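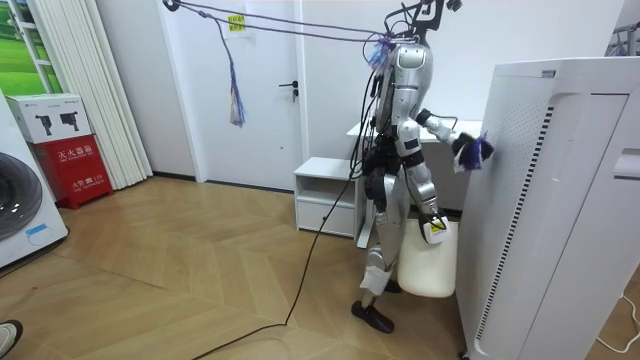 Is the Kodivance bread machine worth the counter space?

Mostly, if you eat a loaf every three days and have somewhere to put a thing the size of a carry-on bag. If you bake twice a year, at the holidays, borrow one.

I bought mine in October after my old Nishimura finally threw its paddle across the inside of the pan and refused to discuss it further. The Nishimura had done eight years of plain white sandwich loaves, and I had no complaints apart from the smell toward the end. The Kodivance had good reviews, a viewing window, and 12 programs, of which I have used four. One of the others is called "Cake 2." There is no Cake 1.

Setup took ten minutes, most of it spent peeling film off the lid. The manual is thin and confident. It tells you to add water first, then flour, then yeast in a little well on top, and it says so on every single page, so I assume somebody in customer service has suffered. The recipes use cups on the left and grams on the right, and the two columns don't always agree. Go with grams.

The basic white takes a bit over three hours and comes out tall, square and pale. Set the crust to dark and you get what I would call medium. Set it to light and you get something a hospital would serve. The whole wheat program is better than I expected: it rests the flour for half an hour before kneading, and the crumb is soft enough to slice the next day without everything going to gravel. Rye was a brick. I did it again with more water and got a damp brick.

My favorite is the dough setting, which runs 90 minutes and leaves the baking to you. I use it for pizza and for rolls, and it has improved my life more than I'd like to admit about an appliance.

Now the noise. The first knead is fine, a sort of low churning. The second knead walks. Mine traveled far enough across the counter one night to shove the pepper mill into the sink, and it has lived on a silicone baking mat ever since. My neighbor Riku Hattori has the same model on a stone counter and says his doesn't move at all, so it may be my kitchen, or my floor, or a personal matter between me and the machine.

The delay timer works. You load it at night, wake up to bread, and feel like a person with staff. Don't use it with milk or eggs. The beeping when it finishes can't be turned down, though, and it beeps ten times. At six in the morning that is a lot of congratulations.

Cleaning is easy as long as you soak the pan right away. The paddle stays in the loaf about half the time, and you dig it out with a wooden chopstick, leaving a hole that every sandwich has to be planned around. The Ravness machine, which my sister owns, folds its paddle flat before baking and leaves a much smaller hole. It also costs a good deal more and has no window, and I have become fond of the window – I've watched dough rise through it with a cup of coffee for longer than I've watched some movies.

Things I'd change: the cord is too short, the lid doesn't come off for washing, and the display resets if the power so much as blinks. Spare paddles are sold only through the Kodivance site, and mine took three weeks to show up.

Four stars. I'd have given it four and a half if it weren't for the rye.

Posted May 24, 2023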